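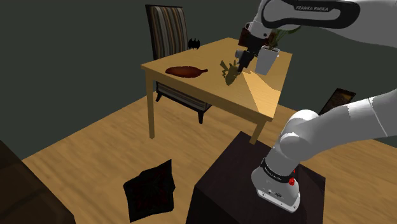
Ningsih Sitompul wrote in to say she would buy one tomorrow if it could clear a table after breakfast and leave the plant alone, and that everything she has read since March promises exactly that and gives no price. She asked whether any of it is close.

Short reply: for one table, with things it has met before, fairly close. For a whole kitchen, no.

This gallery is about table clearing, the chore we get the most mail on. The picture is a simulation with a Franka Emika arm, its gripper down beside the yellow Pikachu-shaped figure. The potted plant is just to the right, close enough that a careless move to that side would matter.

In simulation a dropped item costs nothing and the table resets in a second. At the Pernow shop in Usatcombe, where Grotico tried table clearing on real furniture, each reset was done by hand and took 2 minutes. They got through 44 runs. Small firm toys were easy. Soft fruit was picked up too hard or not at all, and anything standing behind something else was usually left for last.

Speed is the other problem. A person clears a table like this without thinking about it. The Grotico setup needed 8 minutes on a good run, with someone standing by the stop button.

Lysenko is working on the plant question and has promised us results. We will add them to this page when they come in.

Last updated February 21, 2021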